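30th July

Up before the alarm. Grey first thing, bright by nine. I had toast standing up, then emptied the boot of the car, which still had the cool bags in it from the trip to Totholm. One of them had leaked and the carpet in the boot is damp. I have left the hatch open with a newspaper laid down.

Spent most of the morning on the snack table at Ivetstead. It had got into a state where everything was in carrier bags underneath and people were rummaging. Azadeh Nikzad asked me last week if I would set it out properly and I said I would, then put it off twice. The brown table is a good one for it, wide and quite steady now I have folded a bit of card under the leg.

I began with the small things. The clear rack came from the Storkitz shop, the one by the roundabout, and it has steps like a little staircase, so the back row doesn't vanish behind the front. I wiped it with a soft cloth and no spray. Spray makes that sort of plastic cloudy, as I found out with the letter tray. Chocolate bars went in first. I tried them standing up but they fell over whenever the table was knocked, so they are lying down end to end. The shortbread box is too big for any of the steps and I laid it across one end. I may move it yet.

The chewing gum is in the pots with white lids and a different coloured label for each kind. I can't read the writing but the colours are enough to tell them apart, and everyone seems to know which one they like. 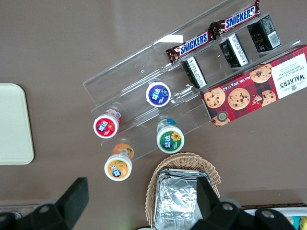

Snickers along the top, shortbread across the end, gum lower down.

Stopped for tea. Azadeh rang to say she had found the other box of napkins, and could she drop it round later. I said yes, and asked her to bring the marker pen back as well. Long talk about her sister's kitchen, where the worktop has been cut the wrong length and they are waiting on a new piece. She thinks December at this rate.

After that, the bigger things. The Cokes have their own clear rack with two tiers, three bottles at the back and three in front. It stands along the far side of the table. I wanted them nearer the front at first, but a bottle is the thing people will lean across for, and the light stuff can go where it likes.

The rice crisp bars, in their clear wrappers, went on a white tray with the other packets. I put the bars together on one side and the small packets in a pile at the other end. The pile slopes. I straightened it, it sloped again, and I left it.

Then the baskets. I like the round one with the wavy rim best, and it turned out to be the right width for the foil containers, stacked with their lids on. The plain shallow one is for the bakes from Tsoukalas. They come in a clear bag each, so nothing has to be handled. I paid 27 pounds for this lot, with the rolls for home on the same bill, and I must split that before I forget what was what. The receipt is in my purse behind the library card.

I have kept the cream tray in the middle for people to put their own pick on and carry off. It has a raised edge, though not much of one, so I would not trust it with a bottle on the stairs. 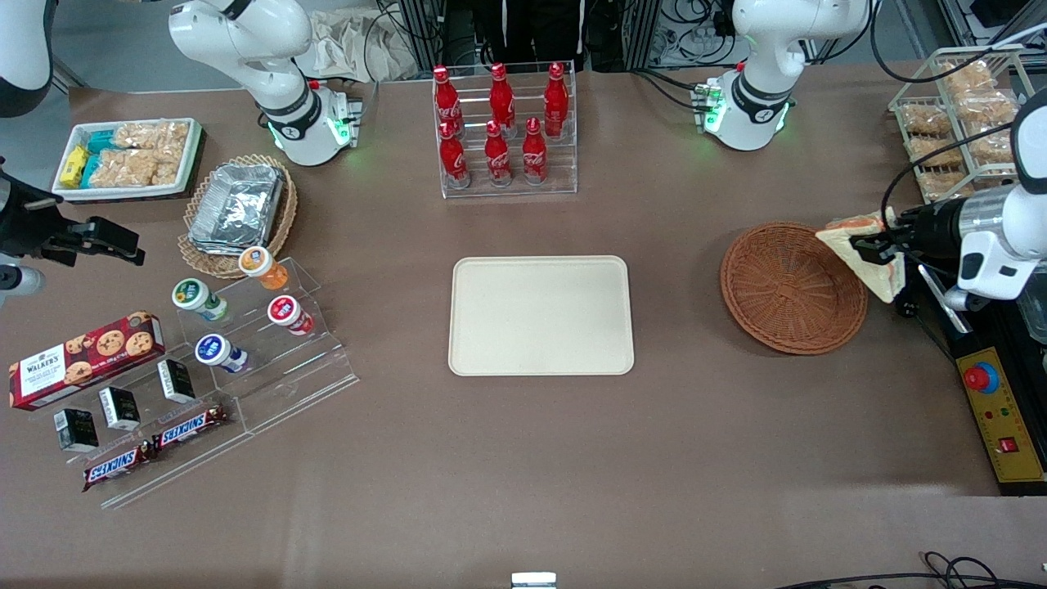

How long will a bun keep if it stays in its bag?
Two days in a cool cupboard, in my experience. After that it is best warmed in the oven for 5 minutes or used for bread pudding.

Lunch was late, cheese and the end of the cucumber. Walked round by the allotments afterwards to post the form for the parking permit. The beans on the corner plot are well up their canes and ours are not. I think it is the wall taking the sun. Should have put them on the other side, and wrote that on the shed calendar last year, and did not look at the shed calendar.

Azadeh came with the napkins. No pen. She thought the shortbread ought to be on the tray with the rice bars, and I said I would think about it. We had a look in the cupboard for the paper plates and found a pack of 40, opened, with a corner bent on the top few. They will do.

The boot carpet is nearly dry. Bath, then an early night with the radio on. To get tomorrow: washing-up liquid, a new marker pen, stamps, something for the beans.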